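Search news
Enter keyword
Go

Karkano Opens Second Neighborhood Pantry Store on Vishwakarma Street
April 24, 2023
By Karkano Press Office

Karkano, the grocery cooperative, has opened its second pantry store at 298 Vishwakarma Street. The new shop sells packaged foods, dry goods and household basics. Work on the building began in February.

The store carries 2,000 products, and 40 of them come from small bakeries and mills in the region. Membership is open to anyone and costs nothing at sign-up. Members get a lower price on bulk flour, rice and beans.
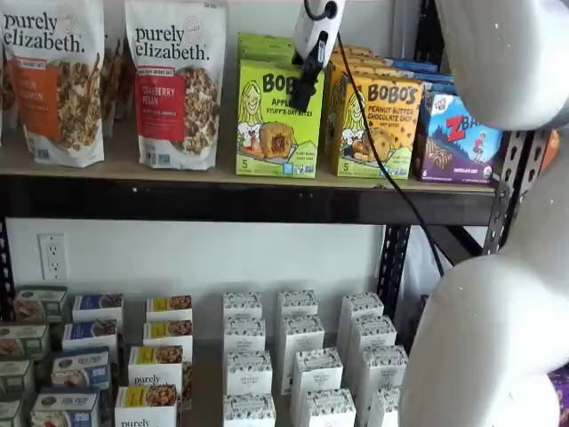
Do shoppers have to be members to buy at the new store?

Anyone can shop there at the regular shelf price. Membership only affects bulk goods and the monthly order box.

Order boxes are packed by Rasamico, the delivery firm that already serves the first store. Customers can place an order online or at the front desk – pickup is the next morning. Home delivery will be added once the route is set.

Checkout and stock records run on software from Zekavent. The same system is used at both locations, so gift cards and member accounts work in either one.
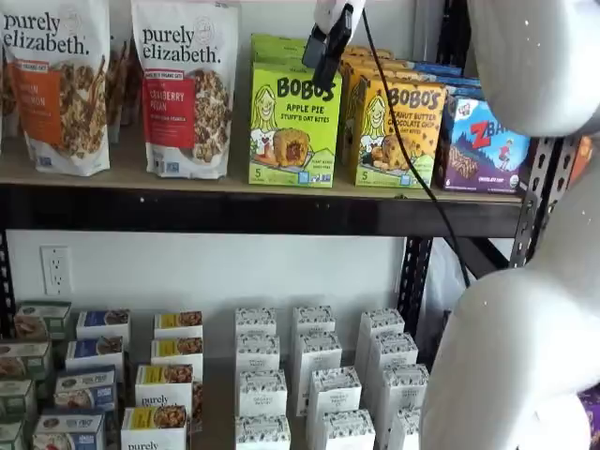
Granola and other packaged snacks on the shelves.

The store is open every day from 8 a.m. to 8 p.m. Parking is behind the building, with a bike rack next to the side entrance. Suppliers who want their goods considered can pick up a form at the front desk.

Recent releases
Karkano Membership Passes 398 Households
Rasamico Adds Morning Pickup for Order Boxes
Zekavent Checkout Now in Use at Both Stores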